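Two-arm station at an open day: what should I ask them to show?

Asked April 20, 2024

We visit Zurkis next month. They demo a bench with two arms sorting coiled cables into a tray. I have to report back on whether it would suit our kitting line. We pack up to 105 kits a shift. What is worth checking?

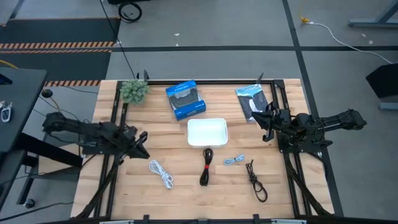

I have the spec sheet already, so please skip payload and reach.

Answer 1

Ask for unsorted cables, placed by you. A red tie gives a gripper something easy to find, a thin loose cord does not. Time 34 picks in a row and write down every operator intervention. At the Bralla open day in October I got through half of that before they broke for lunch, and the log was still more use than the brochure.

Also ask whether the arms are teleoperated during the demo. Both are common and both look the same from the visitor side.

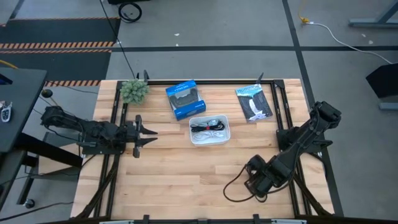

Can visitors bring their own parts?

Usually they can, if you email ahead. Nustlow wanted ours 2 days early.

Answer 2

we saw one last year, seemed slow. ask the price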